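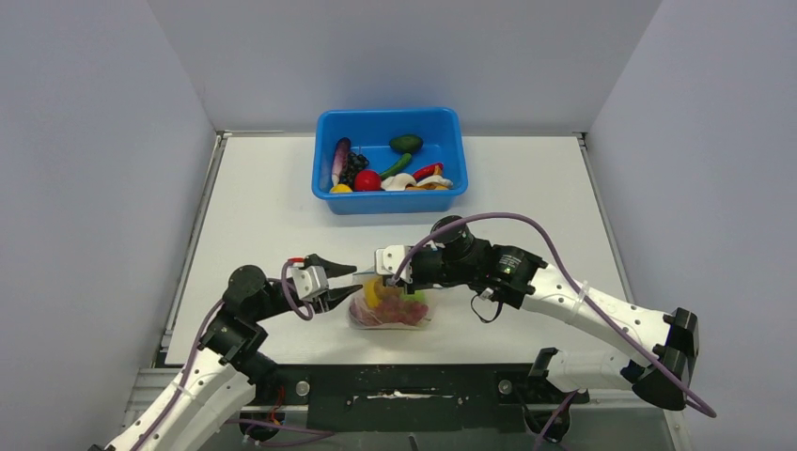

Fruit bagging task, Skernilville student club, two arms

taeyang_b
Hello all. Our club is preparing the bagging task for the Ngata day in August. One arm keeps the zipper bag, the other arm takes toy fruit from the blue bin. We have 171 demonstrations now. My question: should we record more, or first change the fingers?

swanson_l
More demos. We had 383 at Lornell before our policy became any good. 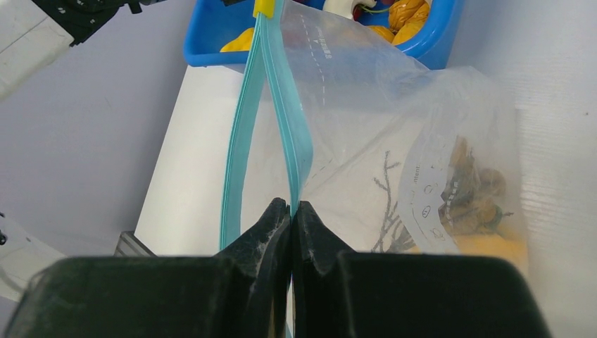 taeyang_b
The bag is thin and the film has many wrinkles, so I worry that the wrist view changes too much from one try to another. Ashton wants rubber tips.

sowmya.c
I don't agree with Lewis. If all demos start with the same bag position, another 100 will teach the same thing. Move the bag a little each time.

swanson_l
Fair, but rubber tips will stick to the film. We tried and took them off.

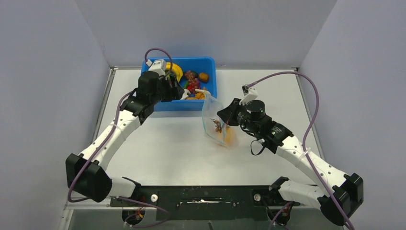
Left arm over the bin, right arm with the bag

noeline_w
Which colour is the bag zipper? Ours was clear and the camera lost it.

taeyang_b
Teal. I will try Sowmya's way first and write the result in this thread.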